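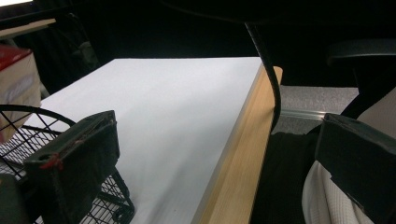

White top, pale wood edge.

The Second Life of the Kitchen Table

February 11, 2020

On the second Saturday-style sale of the year, the line outside the Guérin warehouse in Vanier starts before the coffee truck gets there. Most people in it want a table. Some have brought a tape measure, and a few have brought the measurements of a stairwell written on the back of an envelope.

Guérin sells used furniture, nearly all of it from houses being emptied within a short drive of town. The warehouse has sofas that are slow to go and wardrobes that hardly go at all. Tables leave the same day. In January the shop sold 74 of them, and 53 were kitchen tables, the plain kind that seat four and cost less than a pair of good shoes.

A dozen years ago these were the tables that went to the dump. Buyers with money wanted a long dining table in a dark wood. Buyers without it went to a big store and brought home a flat box. The old kitchen table was too small for one group and too scratched for the other, and the dealers would take it only if it came with the chairs.

Smaller homes are part of what changed that. Vanier has put up several apartment buildings along the river since the rail yard closed, and few of the units have a dining room. What they have is a stretch of floor between the kitchen counter and the couch. A table that goes there has to do for breakfast, bills, homework and whatever work follows people home. It also has to let someone get past to the refrigerator.

The old tables were built for that kind of floor. The houses on the east side of Vanier went up for mill families, and their kitchens were tight. Furniture makers in the area cut their tops narrow and set the legs close to the corners so that a chair could be pushed all the way in. You can still slide one of these tables against a wall, use three sides of it, and pull it out when company comes.

The best known of the local makers was Dornidar, which ran a plant on the north side of town for most of the last century. It made school desks first, then kitchen furniture, then desks again when the kitchen orders dried up. Its most common table was called the Punuten. It had four straight legs, one shallow drawer for flatware, and a top you could replace by taking out 6 screws from underneath.

That last detail is the one dealers bring up. A Punuten with a ruined top is still worth buying, as long as the frame is square. The screws usually come loose with a hand driver. If they have rusted, a drop of oil and an hour's wait will take care of most of them. Once the old top is off, anything flat and strong enough can take its place.

People have put all sorts of things up there. Guérin has had them come back in with old doors for tops, with slate, with butcher block, and once with a section of gym floor that still had a painted line running across it. The gym floor sold in an afternoon. The slate one took four people to load and went for less than the stone was worth.

Plain tops still outsell the odd ones. White is the color most buyers ask for. It brightens a room with one window, and it goes with chairs that don't match. It also shows every ring and crumb, which some people mind and others say keeps them honest about wiping it down. A wood edge helps. The corners of a table take the worst knocks, and a dent in wood can be sanded out or simply lived with.

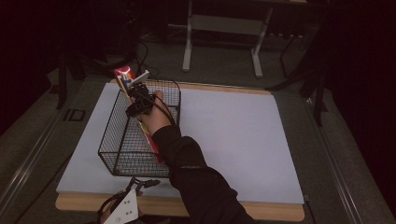 Price is harder to pin down. A Punuten in fair shape, drawer included, might bring $238 in the city. In Vanier the same table goes for half that, and a good share of the people in the warehouse line are there to buy in one place and sell in the other. The shop has no rule against it. It does limit each buyer to two tables on a sale morning, after a van from out of state left with everything that had four legs.

The drawer matters more than a newcomer might think. Drawers get separated from tables during moves, and a frame without one loses much of its value. Dealers keep spare drawers stacked on a shelf and try them one after another, since the plant changed its sizes at least twice. A drawer that fits smoothly is good luck. One that sticks can be planed along the bottom, or rubbed with candle wax if the trouble is only damp weather.

There are things to look for if you are buying one yourself. Put both hands on the top and push sideways. A little give is normal in an old table, but if the whole frame leans, the joints have let go and will need to be glued and clamped. Get down on the floor and look at the feet. Tables that stood on wet basement concrete often have a dark band at the bottom of each leg, and the wood there may be soft enough to mark with a thumbnail. Open the drawer and smell it. Mildew fades with airing, though mothballs can hang on for up to a year.

Then measure the doorway at home. More returns come from doorways than from any defect. The legs on most of these tables come off, but a bolt that has been painted over four times is not something to deal with in a hallway with the movers waiting.

Not everyone in the trade thinks the demand will last. There were only so many of these tables made, and a lot of them were burned, left out in the rain or cut down for workbenches. The houses on the east side are changing hands faster now, so supply is good for the moment. In ten years the kitchens being emptied will be the ones furnished from flat boxes, and few of those tables can be taken apart and put back together more than once or twice.

A few shops have started building new ones along the same lines. They copy the narrow top and the drawer, and one has gone back to screws in place of glue so that the top can be changed. New tables cost three to four times what an old one does. The builders say they can't get the price lower without using thinner legs.

At the warehouse, the next sale is set for the end of the month. Two trucks are already booked to bring in furniture from a pair of houses near the old plant. The list on the door says beds, lamps, a piano, assorted chairs and five kitchen tables, one missing its drawer.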